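**Ticket 2751**
**Opened:** Wednesday, June 26, 2024
**Site:** Halliday Sound Archive, transfer room
**Summary:** Clicks and short dropouts on cassette transfers
**Status:** Closed, with one question left over

Hi all! Logging this properly because I've had a ball chasing it, and because the next person to hear a tick in the middle of a magpie call deserves a head start.

Quick background for the other branches. We're digitising the Burnulholm tapes, 543 cassettes of field recordings and kitchen-table interviews, mostly birds and shearers. They're gorgeous. The deck feeds a Somport two-channel interface, the interface goes by USB into the old desktop, and Gakia does the capture. Until March it all ran beautifully.

## What we hear

A dry click, sometimes followed by a tiny gap, as if somebody had snipped out a sliver of tape. It lands on both channels at once. Loud passages hide it, but on the dawn recordings it sticks out like anything. On tape 66 there are nine of them in one side, all in the quiet stretch before the kookaburras start.

Playing the same side again puts the clicks in different spots, so the cassettes are off the hook. Hooray for that, as a few of them are the only copy.
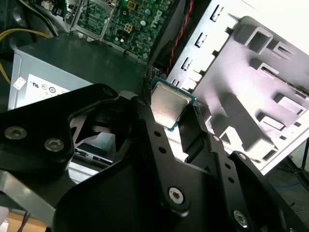
## Things tried, in order

1. **Cleaned the heads and pinch roller.** Isopropyl and cotton buds, and a filthy lot of brown came off. The top end sounds much better, so please do this weekly anyway. Clicks unchanged.
2. **Listened on headphones straight off the deck.** I sat through two full sides with a cup of tea (the best part of the whole job). Not one click. So the fault comes in after the deck's output.
3. **Swapped the RCA leads.** The old pair was a bit loose at the left plug and has gone in the bin. Clicks unchanged.
4. **Recorded with nothing plugged in.** Just the interface hiss for an hour. Clicks! Faint ones, easy to see once you zoom right in on the waveform. I may have cheered.
5. **Tried the Somport on the office laptop.** Same lead, same interface, same tape, clean as a whistle for both sides. That pointed squarely at the capture desktop.

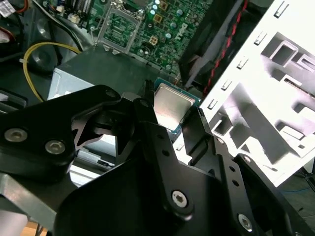 After that I went through the settings in Gakia, starting with the one I should have looked at first. The project was set to 48 kHz and the Windows device panel was set to 44.1. I matched them at 48 and the clicks thinned out a lot, though they didn't stop. I also raised the buffer two notches. We aren't monitoring through the software, so the extra delay costs us nothing at all.

6. **Moved the interface off the hub.** It had been sharing a little unpowered hub with the label printer and the barcode scanner. It now has a rear port to itself. Two sides captured, one click.
7. **Turned off USB power saving.** Device Manager, each root hub, Power Management tab, untick the box. Then the same again in the power plan under USB selective suspend. Four sides captured, no clicks!
8. **Left it going over lunch with the backup client running.** One click, right when the backup kicked off. I've moved the backup to evenings.
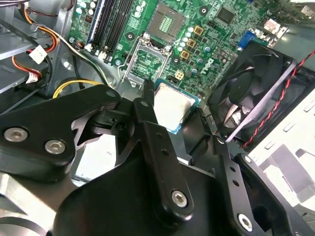
Since then we've transferred a whole shelf and every file has come up clean, including tape 66, which I redid twice for the sheer pleasure of it. The quiet bit before the kookaburras is so quiet now that you can hear a gate creak a long way off. For any branch thinking of adding a sound card instead of using USB, have a look inside your machine before ordering one. With a Dell board, like the green one in the last photo, look up the service manual for the model and check which slots you've got and how much room there is beside them. I'd still stick with the external box myself. It's easy to move to a laptop, and that test told me more than any other.

## Please do this from now on

- Rear USB port only for the interface. Label printer stays on the hub.
- 48 kHz in both places. Windows updates can reset the device panel, so check it on Monday mornings.
- Backup client stays off until evening.
- Listen to the first quiet minute of each side before filing it.

## Still open

Roughly a third of the files made since March haven't been checked. Gakia has a click finder, but it's far too keen on honeyeaters and flags every second chirp. If another branch has settings that behave themselves around birds, please add them to this ticket. I'd love to see them!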